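5.3 What the release failures say about the success rate

The headline number from the Bernport trials is that the arm finished 188 of 200 pick-and-place cycles without help. We have no quarrel with the count, which Ivone Vasconcelos kept by hand and which matches the controller log. Our doubts are about what a finished cycle was allowed to mean. The log marks a cycle as complete when the fingers report that they have opened to the commanded width. It does not ask where the part is. A part that sticks to one finger and rides back to the start position, or drops on the way, is a success as far as the software is concerned, provided the fingers opened on time.

Going back through the wrist recordings of all 200 cycles, Gilmar Camargo and Gleice Trindade separately marked every cycle in which the part was not at rest in the target bin at the end. They agreed on 12 cycles that the controller had already flagged, and on 8 more that it had not. Taking those away leaves 180. Nine in ten may be good enough for some uses, but it is a different claim from the one in the project summary, and the difference comes entirely from a fault that the system was unable to see.

All 8 unflagged failures happened at release. None happened at the grasp, which is where most of the tuning effort had gone. Delorme, the grasp planner used here, scores a pose by how firmly the part is likely to be held. It has no term for how easily the part can be let go. The earlier Garkia report treated this as harmless on the grounds that a firm grip is always the safer choice. We do not find that argument convincing. A firm grip on a smooth round part can leave it seated against one finger after the other has pulled back, and the planner will go on choosing that same pose because nothing in its score tells it otherwise.

The first explanation offered to us was finger wear. It is a popular explanation in this lab, and it may well be true of other setups, but the evidence for it here is thin. The finger faces were swapped after cycle 100. Five of the 8 unflagged failures came after the swap and three before. If wear was the cause we would expect the reverse. With so few events we would not rule it out, only say that the swap gives it no support.

The second explanation was timing. The arm begins its retreat as soon as the open command is confirmed, and the confirmation comes from the motor side of the finger drive. Kazuhiro Sasaki put a fixed pause of 325 milliseconds between the confirmation and the retreat and ran a further short set of cycles. No unflagged failures were seen in that set. This was reported to us as a fix. We would call it a hint. The set was too short to tell a cure from a lucky run, the parts were fed in a different order, and Adalberto Toledo had reset the retreat speed that same morning for reasons that had nothing to do with this test. Two things changed at once, and the pause got the credit.

There is also the question of what the wrist camera can settle. It was mounted to help with grasping, and its view is a poor one for judging release. Figure 7 was recorded with a part held and the bins of the storage rack in view behind it. Much of the lower part of the view is taken up by the fingers and the part between them.
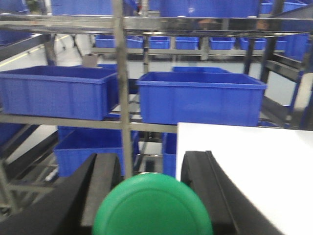

16 min read

Figure 7. Wrist view with a round green part clamped between the two fingers. Blue bins stand on the metal rack behind; the edge of the white tabletop is at right.

The held part runs out of the bottom of the view, so its underside and the lower contact with the fingers cannot be judged from this camera. This matters because a release check built on the same view has been proposed for the Clisbridge version of the system. Such a check could tell us that a part is still between the fingers. It could not be trusted to say that the part has reached a bin, and a dropped part would look much the same as a placed one once it had left the view. At least three of the 8 unflagged failures were drops of this kind.

A scale under the target bin would be cheaper and would answer the question directly. We raised this in April and were told that it would slow the cycle. No figure was given for how much – and we have not been able to find one in the trial records.

Until release is checked by something other than the fingers themselves, we suggest that the 188 be reported as the number of cycles in which the gripper opened on command.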